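Section 4. Replacing the Engine Coolant and Bleeding the System

This section covers draining, refilling and bleeding the cooling system on vehicles fitted with the Matar aluminum radiator. It applies to new installations and to routine coolant changes. Owners who are replacing the thermostat at the same time should complete Section 3 before continuing.

CAUTION: Do not open the radiator cap or any hose connection while the engine is warm. Coolant under pressure can cause severe burns. Allow the engine to stand overnight where possible, and for no less than four hours in any case.

CAUTION: Coolant is poisonous to people and animals. Clean up spills at once and store used coolant in a closed, labeled container until it can be taken to an approved collection point.

4.1 Before You Begin

Park the vehicle on level ground, apply the parking brake and switch off the ignition. On vehicles with an electric cooling fan, disconnect the negative battery cable. The fan may start without warning even when the key has been removed.

Use only the coolant type listed in the vehicle owner's manual. Do not mix coolants of different types, even if the color is the same. If the history of the vehicle is unknown, flush the system with distilled water before refilling.

4.2 Draining the System

1. Remove the lower splash shield and set the fasteners aside.

2. Place a drain pan under the lower right corner of the radiator.

3. Set the heater control to the hottest position. On vehicles with a cable-operated heater valve, this opens the heater core to the rest of the system.

4. Turn the drain plug counterclockwise by hand until coolant begins to flow. Do not use pliers on the plug.

5. Remove the radiator cap slowly. The flow at the drain will increase.

6. When the flow stops, remove the overflow tank and empty it into the pan.

7. Inspect the drain plug seal. Replace it if it is flattened, cracked or swollen, and tighten the plug until it is snug.

NOTE: A small amount of coolant always remains in the engine block. Vehicles with a block drain may be emptied more fully at that point, but the threads must be sealed again with the compound supplied in the hardware bag.

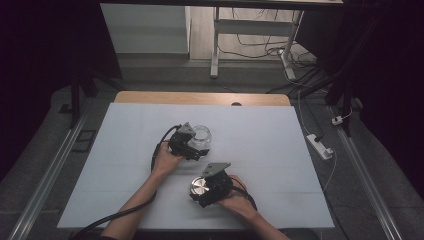
Rinse the overflow tank with clean water before it is returned to the bracket. Sediment left in the bottom of the tank will be drawn into the radiator as the engine cools. Check that the small hose between the filler neck and the tank is clear along its full length — a blocked hose is the usual cause of a system that loses coolant without a visible leak.

4.3 Refilling

1. Reinstall the overflow tank and connect the small hose.

2. Open the bleed screw on the thermostat housing by two full turns.

3. Pour coolant slowly into the filler neck. Pause whenever the level rises to the top, and continue once it has dropped.

4. Close the bleed screw when a steady stream without bubbles comes out. The screw is brass and is easily stripped.

5. Fill the overflow tank to the COLD line.

NOTE: If concentrate is used, mix it with distilled water in a clean container before pouring. Tap water leaves mineral deposits inside the radiator tubes and is not covered under the Matar limited warranty.

4.4 Bleeding

1. Reconnect the battery and start the engine with the radiator cap removed.

2. Let the engine idle for 12 minutes. Add coolant as the level falls.

3. Squeeze the upper hose gently several times while it is still cool enough to touch, keeping hands and clothing clear of the belt and the fan.

4. When the cooling fan has cycled on and off twice, install the radiator cap and stop the engine.

5. After the engine has cooled completely, check the overflow tank and restore the level.

CAUTION: If the temperature gauge enters the red zone at any time during bleeding, stop the engine immediately. Do not add cold coolant to an overheated engine.

4.5 Follow-Up Check

Inspect all hose clamps after the first drive and again after one week. Clamps on new silicone hoses will settle and may need a further quarter turn. Record the date, the mileage and the coolant type on the service page at the back of this manual.

Technical questions about this section should be sent in writing to Rasha Zoubi, Product Support, Jomurstead, with the part number stamped on the radiator side tank.

Section revised Wednesday, August 2, 2023. Reviewed by Laurier Paquette.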